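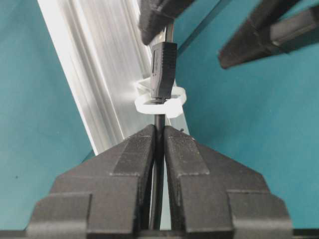 4. Tidying the cables behind the desk

The leaflet that comes with the Firura tray says this job takes ten minutes. Allow an hour, more if your desk is against a radiator. The same leaflet says the sticky pads hold on any surface. They may well do so on glass. On painted walls I would trust them with a phone lead and nothing heavier.

4.1 Switch everything off at the wall and pull the plugs. A switch on the extension block is no substitute.

4.2 Label both ends of each lead before you move it. Masking tape and a biro will do. The Plererau label kit does the same thing for more money.

4.3 Fix the tray to the underside of the desk, 300 mm in from the back edge. The printed template says 202 mm, which puts the screws straight into the rail on the Wastham desk. Irfan Kusuma measured it again for this edition and the template is still wrong.

CAUTION: Check the length of the screws against the thickness of the desk top. The ones in the bag are supposed to suit "most desks".

4.4 Run the mains leads first, then the thin ones. Guide each lead through its clip by hand and leave a little slack at both ends. A lead that has to be tugged into place is too short for that route.
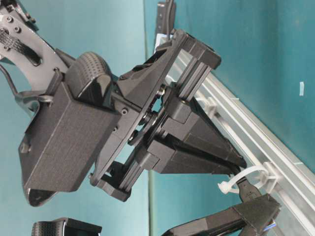

4.5 Close the clips. They are sold as reusable, though I wouldn't count on opening one more than a few times.

NOTE: Coiling spare mains lead into a tight bundle is often recommended as tidy. Don't do it. Lay it in long, loose folds along the tray.

4.6 Raise and lower the desk if yours moves, and watch the leads as it goes. Spare clips are part 1698, or 1539 for the older Hidayat tray. They do not fit each other, whatever the packet says.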